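Erkville lab notebook, p. 241
Floor and bench tidy-up, big room
Written by Taner, with bits from Birsen and Lourenço

I meant to write this up in two lines and go home, but there are enough loose ends that I'd rather put it all down while I still remember who promised what. We gave the afternoon to the room itself: walkways, desks, the pink-board bench and the cables. No measurements of any real interest today, sorry to anyone who came to this page looking for some.

We began with the long walkway beside the desks. Salvador wants 600 mm kept free the whole way along so that he can get the parts cart through without asking people to stand up, and I think that's perfectly fair, having been asked to stand up a good many times myself. He went along with the tape measure and I went behind him with the chalk. The desks can stay as they are. The plants can stay too – Birsen was very firm on that, and I agree with her, the row would look awfully bare without the green. What does have to move is anything that travels on its own and tends to stop in the open floor, which mostly means chairs. The tan one is the worst for it. Please push it back under something when you get up, whoever you are (I include myself).

We also agreed that the way toward the exit sign stays clear at all times, bags included. Svatopluk asked if a bag on top of a cart counts. We decided it doesn't, provided the cart is parked. 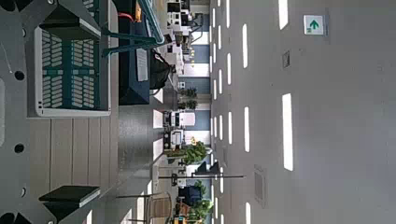
Pink-board bench

After a coffee that went on longer than it should have, we turned to the bench. I'm fond of that board, scribbles and all, and I was relieved when Lourenço said he'd like to keep it where it is. His thinking is that we look at it while we work, so it may as well stay at eye level. Nothing on it gets wiped until he has copied it into his own book, which he says he will do this week.

The shelving we went through slowly. Birsen pulled out two boxes of Motent connectors that we had all been sure were used up, and there was a small celebration. They have gone in the Catacutan drawer, left side, with a new label. The order to Jinport for another 400 can therefore wait, and I'll write to them tomorrow to say so. The blue sign on its pole stays put for now. Salvador would like it a little nearer the walkway, but he wants to try it with the cart first.
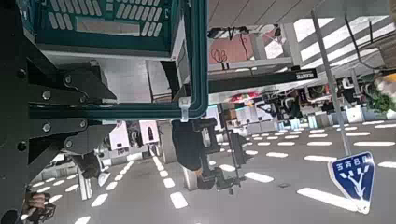
Last changed 7/22/21 by Taner Baysal

Cables took up the rest of the afternoon and then a bit of the evening, as they always do. I had hoped to route everything along the back of the bench in one neat bundle, but Lourenço pointed out that the runs would come up short the moment anyone moved a device, and we would be undoing ties again inside a week. So we're going to do it in stages. The black ones draped over the pink panel come first, since they hang right across the writing and Lourenço can't copy what he can't see. The jointed stand comes after that, and whoever does it should loosen the clamps before pulling at anything, please.

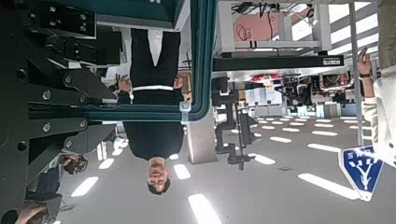 Space to stand is the other thing I keep coming back to. We're a sociable lot, and when somebody has something to show, everyone drifts over and plants themselves between the bench and the walkway. Svatopluk suggested a standing spot back by the gray concrete pillar, where you can still follow what's going on and Salvador can get past with his cart. We'll chalk a line and see if people take to it.

Still to do:
Lourenço – copy the board
Birsen – ask the stores for more short ties, the long ones are a nuisance
Salvador – try the sign nearer the walkway
Me – letter to Jinport, and return the tape measure to Svatopluk's desk, top drawer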